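Mulinell Adult Literacy Program
Progress report to the Kartha Fund
10/03/2024

Enrollment and attendance
We enrolled 60 learners in this period, against a target of the same number. Most came to us through the Stolska branch library and the clinic next door to it. Attendance in the evening groups held up well. The morning group lost several people when the packing plant changed its shifts, and we have moved two of its sessions to later in the day.

Teaching
Learners received 1051 hours of instruction in total. Each group meets twice a week and works on reading first, then on writing short notes, forms and letters. The tutors asked for more material on bank mail and rental agreements, and we bought a set from Ulell in April. It is in use in all the groups.

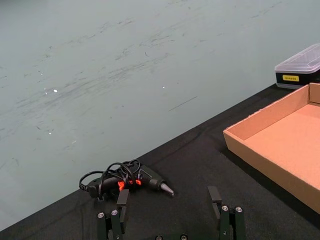

Of the learners who started at the lowest level, 18 have moved up to the next one. Progress in spelling is slower than in reading. We plan to add a short weekly drill and will report on it next time.

Spending
Tutor pay and room rental are in line with the budget. Printing went over because the form-filling packets were longer than planned. We covered this from the travel line, where little was spent.

Next period
We have a waiting list of more than 30 people, mostly for evenings. A second evening group at Stolska will open once the library confirms the room. We still need one tutor for it.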